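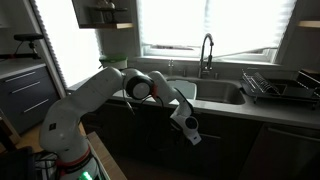 Slide 1. The arm at the kitchen sink, mounted on the table.

(Leave it up while people find seats. Don't start talking until the door stops banging.)

Hi, I'm Tullio Messina. I build things at home that I could buy for less, and tonight's is a robot arm that is supposed to move dishes from the sink to the rack. The rack is the black one on the right. Please note how empty it looks. That is the state it is in most of the time, robot or no robot.

The arm is secondhand, from a Fuvico clearance lot. I paid more than the dishwasher cost. Yes, there is a dishwasher, you can see the handle. We'll take that question at the end, along with everyone else who has it.

PAUSE for the dishwasher people.

Slide 2. Why the table

First plan was to mount the base on the countertop. My household voted on this and I lost. So the base sits on the wooden table, pulled up across from the sink. The good part is that the arm reaches over the sink from the open side and stays clear of the faucet. The bad part is that a table is a large spring with legs.

Tell the wobble story here, short version. Arm stops, table keeps going, mug has its own opinion. I cut the top speed to 80 millimeters a second and put a crossbar between the legs. It now moves like someone carrying soup through a museum.

If anyone asks about the crossbar: two bolts at each end, no glue, has to come off when we have guests.

Slide 3. Faucet

The tall gooseneck is the single worst object in the kitchen. Lovely for filling pots. For path planning it's a metal hoop standing where every short route wants to go. I measured it, modeled it as a box, and the planner immediately decided the sink was unreachable. Modeled it as three smaller boxes. Better. There are 476 saved poses in the project folder and I'd guess most of them are me apologizing to the faucet.

(Don't do the faucet impression. It did not go well at Villanueva.)

Slide 4. Cables

Look at the first slide again if there's time. The loops hanging off the elbow are on purpose, in the sense that I know they're there. Too tight and the joint pulls on the connector when the forearm folds down. Too loose and they find a cabinet handle. I have tried clips, hook-and-loop straps and a sleeve from Hormont that was very handsome and made the elbow as stiff as mine. Current answer is slack and vigilance.

Slide 5. Light

Two windows, and the big one is right behind the sink. The camera is on a stand over the drawers, and in the morning what it gets is mainly weather. White plates against a white window is a fine way to find out what your detector really learned. Mine had learned shadows.

Blind down halfway, fixed exposure, no runs before four in the afternoon. February was the best month I've had.

Slide 6. Numbers, such as they are

Last batch was plastic plates only. 88 percent got picked up on the first try. Picked up, I said. Placing them between the wires of the rack is a separate subject and has its own folder, named "later."

Somebody from the Vastent forum will want to know cycle time. It's long. I can do the same sink by hand and dry the counter and make coffee.

Slide 7. What's next

– Stiffer table, or a cart with locking feet
– Second camera on the other side of the faucet
– Glasses (do not promise a date)

Thank the workshop for lending the torque wrench. Return the torque wrench.

Questions. Dishwasher first.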